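Guides > Pledasholm > Trading and Ships > Getting the Innes run going

How to set up the Innes run in Pledasholm

The Innes run is a two-port trade loop that pays for your second ship. You can start it as soon as the harbour at Nolldale opens, which happens at the end of the lighthouse quest. You need 2,000 crowns and a ship with the larger hold. The starting ship will do the trip, but it won't carry enough to cover the harbour fees.

Sail to Nolldale and dock on the north pier. Talk to the harbourmaster and pick the second option to buy a trade licence. Don't pick the first one, which is a single-use pass at the same price. Save after you have the licence.

Go to the warehouse and buy salt until the hold is full. With the larger hold that's 39 barrels. If the price colour is red, sleep at the inn for one night and check again. Leave the cloth alone for now, even if it's cheap, as Innes won't buy it until you've raised your standing there.

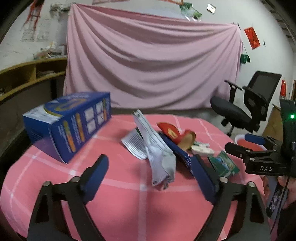
Set your course for Innes by the outer channel. The inner channel is shorter on the map but has a toll gate, and the toll is worked out on your cargo. Keep the sails at half until you're past the second buoy. If fog comes in, drop anchor and wait for it to clear.

At Innes, sell the salt to Murdo MacKinnon at the fish sheds. The general store also takes salt but pays less for it. Use the money to buy smoked fish, then head straight back. Fish loses value every day it's in the hold, so skip any side jobs on the way home. Sell it at the Nolldale market before it closes at dusk.

My last full loop made 2,036 crowns after fees. Yours will be lower if you haven't done the Elspeth Strachan quest, which takes the docking charge off at both ports.

Once your standing at Innes reaches 77, the cloth trade opens and you can swap half the salt for it. The route to Aredel unlocks at the same point, but you'll need a cannon fitted before you try it.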